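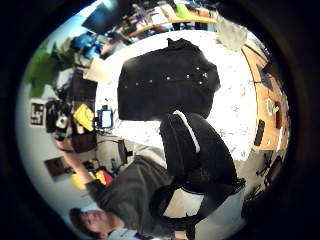

Dark garments on the white table, one laid flat with its buttons or snaps uppermost.

Folding and Garment Care: Frequently Asked Questions
Vorora Clothing Service
Page maintained by Siiri Honkanen. Last revised September 18, 2018

Which garments does the service accept?
Shirts, knitwear, sweatshirts, trousers and light jackets are accepted at the Räsänen Street counter. Leather, fur and items with wired trims should be taken to a specialist cleaner.

How should garments be prepared before they are handed in?
Pockets must be emptied and sleeves turned the right way out. Members are asked to fasten the top button only; the remaining buttons are closed by staff at the folding stage.

May dark and pale items be placed in the same bag?
They may not. Black and navy garments are folded separately, as pale lint shows readily on them. A second bag is supplied on request.

Can garments be folded on a bed at home?
A bed is suitable if the cover has been pulled smooth. Small items should be folded on a firm table, where the edges can be lined up more easily.
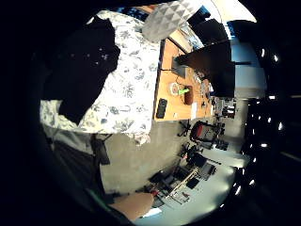
Black garment lying crumpled across a floral duvet.

What is the charge for folding?
A standard bag is charged at 22 crowns. Holders of the Grirneo card may hand in 96 bags in a calendar year at that rate – further bags are charged at 75 crowns each.

How long are finished bags kept?
Bags are kept for 99 days. The period was extended in July and applies to all bags now in store.

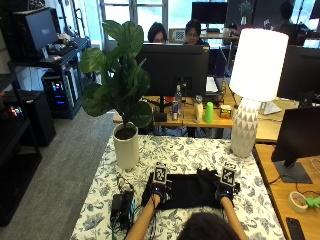 How should a plain rectangular cloth be folded?
Lay the cloth flat and smooth it from the centre outwards. Bring the two short edges together, press the fold with the palm, and repeat until the cloth fits the shelf.

Should heavy black sweatshirts be hung or folded?
Folding is recommended. The weight of the fabric pulls at the shoulders when the garment is left on a hanger, and the neckline may stretch.
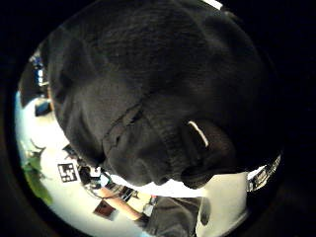 Where a sweatshirt has a hood, the hood should be laid flat over the back before the sleeves are brought in. Drawstrings are tucked inside – they should not be knotted.

Who should be contacted about a missing item?
Enquiries should be made at the Fatadeo desk on the ground floor, quoting the number printed on the bag receipt.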